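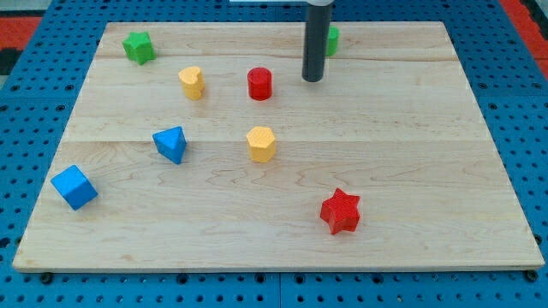

Bloques de colores sobre tablero de arce.

Tablero de juego Lemden con bloques de madera

Llevábamos tiempo queriendo hacer un tablero que sirviera de base para todo: para los bloques, para las primeras torres, para ordenar por colores y también, por qué no, para dejarlo encima de la mesa del salón sin que a uno le entren ganas de esconderlo cuando llegan las visitas. El Lemden es ese tablero, y le tenemos un cariño enorme en el taller.

La superficie es de arce claro y está formada por tablas unidas. Las juntas se notan apenas, como una línea fina que cruza la madera, y nos gusta que se vean. La veta hace ondas y remolinos distintos en cada pieza, así que el tablero que os llegue a casa tendrá su propio dibujo (hay clientes que nos escriben pidiendo «uno con mucha onda», y hacemos lo que podemos, ¡pero el árbol manda!).

Los bloques son macizos y tienen grosor suficiente para quedarse de pie. La estrella verde de cinco puntas es la favorita de casi todo el mundo, y el corazón amarillo, con los dos lóbulos hacia arriba, le va a la zaga. También hay un cilindro verde, más pequeño, que a los niños les encanta poner en lo alto de cualquier cosa. Las figuras se venden en el juego Gidey, que se puede pedir junto con el tablero o más adelante, y todas combinan con los cubos y arcos de nuestras cajas anteriores.

El diseño es de Yichen Su, que empezó dibujando las figuras a lápiz para sus sobrinas y acabó llenando tres cuadernos. De aquellos cuadernos salió la estrella, que cambió de proporciones muchas veces hasta que se sostuvo bien sobre dos puntas.

Detalles del producto

Material del tablero: arce, montado en tablas
Acabado: aceite vegetal, sin barniz
Largo del tablero: 60 cm
Grosor de los bloques: 9 mm en las piezas planas, más en las figuras de pie
Edad recomendada: a partir de tres años
Fabricación: taller Surkix, en series de 300 unidades

Cuidados

Basta con un paño apenas húmedo y secar enseguida. No lo metáis en remojo ni lo dejéis apoyado junto al radiador, que el arce se resiente y se puede combar. Una vez al año agradece una mano de aceite; nosotros usamos el Dirnik neutro, que se absorbe en una noche y no deja olor. Si algún bloque se golpea y saca astilla, un poco de lija fina y como nuevo.

Envíos y repuestos

Preparamos los pedidos por orden de llegada y van en caja de cartón con papel, sin plásticos. La próxima serie estará lista en marzo y ya se puede reservar. Si perdéis una figura (debajo del sofá, casi siempre), escribidnos con la forma y el color y os mandamos una suelta; guardamos unas 2.000 piezas de repuesto en el almacén, incluidas las de series antiguas.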